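Ruddock Wash Nights: Progress Report to the Kedance Fund
Covering the period through April
Prepared by Sevim Kozan, program lead

We're halfway through the grant and I'm so glad to be writing this one, because the spring has gone better than I dared to put in the application! Wash Nights now runs at 4 laundromats in Ruddock, up from two in the winter, and families did 522 loads of laundry with us this period. The grant paid for every one of them, soap included.

Those loads came from 221 households. Many heard about us from a neighbor or a school office, and the flyers in the clinic waiting room did well too (we've already reprinted them once). Saturday is still our busiest session by a long way. People start lining up before the doors open at 8 a.m., so we moved check-in to a table near the entrance and now hand out numbered tickets. The line moves much faster and parents can sit down with their kids.
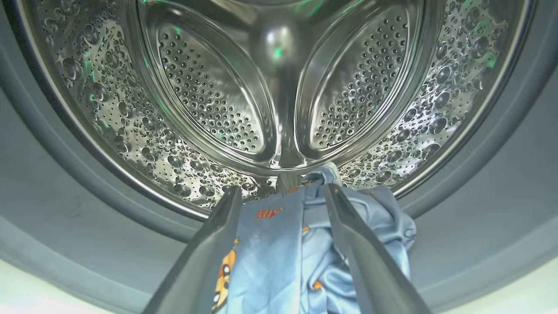 The reading corner has been the happy surprise. We set it up with one shelf of donated picture books and a rug, and by March the older kids were reading to the little ones while the dryers ran. Bronance, the bookshop on Mill Street, saw it and gave us 40 new titles, nine of them in Spanish. They go home with the children if the children want them, and plenty do.

Two things were harder. Quarters are a pain to store and carry, and one owner would like to switch to cards before summer, which means new paperwork on our side. We also lost our Tuesday evening slot when that site changed its hours. Vimance Laundry has offered us Thursdays in its place, and we hope to start there next month.

Spending is on track, with a little left over in printing that I'd like to move to detergent. Could you let me know if that needs a formal request? And please come by some Saturday morning, we'd love to show you around.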